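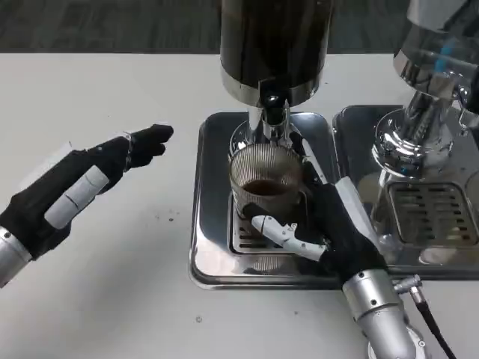

**So when can you hear the new record?**

Our new album, *Jellano*, comes out in October, and the first single, "Keep a Light for Me", is up to stream and download from Sunday morning.

Hello, I'm Oliwia Piątek, I sing and play harmonium in Stimilow, and I've been told I have to write the press release this time as I complained about the last one. (It called us "ethereal". My mum rang to ask what was wrong with me.) So this one is from me, and I'm sorry in advance about the brackets.

"Keep a Light for Me" started life as a hymn, or my half-remembered version of one. My gran used to hum it over the washing up and never got past the second line, so I had to make up everything after that. I took it to our guitarist, Kacper Wróbel, who slowed it right down, and then Rin Aoki came in with a drum part so quiet I thought she was still setting up. We recorded it that same evening and the take you'll hear is the third one. There's a chair creak at the start of the last verse. We tried it without the creak and missed it, so it stayed!

The rest of the album has ten songs on it, most of them written in Kacper's flat over one very wet winter. Igor Malinowski produced it and he's been very patient with us, especially over "Ferry Song", where I changed the key twice and then went back to the first one. He also talked me into singing the whole of "Small Hours" without any harmonium under me, and I was cross about it for a week. It's now my favourite thing on the record.

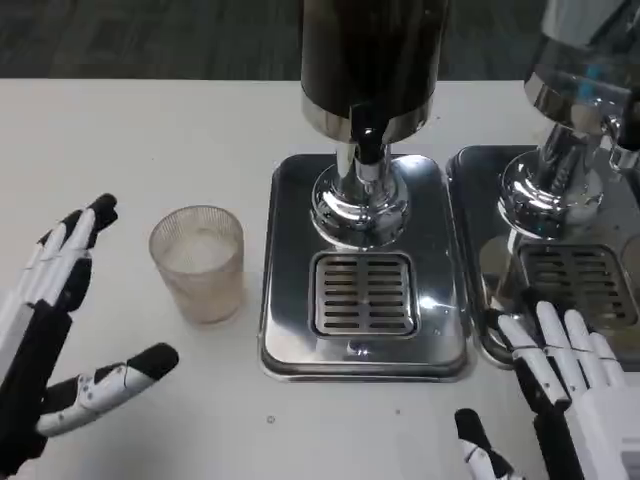
There's a choir, too. I've wanted a choir on something since I was a teenager, and for the closing song, "All the Windows", we got one: 22 singers, all in one room, all on one tape. Oliwia Czerwiński arranged the parts and conducted (yes, two Oliwias, and yes, everyone shouted "Oliwia" all day and we both turned round). She had them clap on the last chorus, which wasn't in the plan, and you can hear Rin laugh just before she comes back in with the cymbals.

The single has a video as well. Kacper filmed it himself on the seafront, mostly at six in the morning, with me walking up and down in a coat that was far too thin. It's one long shot and I don't do any acting, which is best for all of us.

Now the useful bits. *Jellano* is out on Tanell Records in October as a download, on CD and on vinyl. We're pressing 500 copies of the vinyl with a lyric sheet I've written out by hand and had printed, crossings-out included. The CD run is 1,000. Anyone on our mailing list can order a day early.

We're also playing a launch show at the Rojanasak, which is our favourite little upstairs room, and it only holds 60 people, so please don't leave it till the day. Doors are at half past seven. We'll play the album from start to finish, then some older songs if you're still awake, and as many of the choir as we can squeeze onto the stairs will be there for "All the Windows". Under-sixteens are welcome with a grown-up.

If you write about music, or play it on the radio, or just run a blog that your friends read, we'd love to send you the album early. Igor is looking after review copies, and Rin and I are both happy to do interviews (Kacper will do them by email, he says he's better typed). Lyrics, sleeve art and the full track list are in the press pack, and you can reach all of us through the Tanell Records press desk.

**Stimilow: "Keep a Light for Me"**
Single out Sunday on Tanell Records
Album *Jellano* follows in October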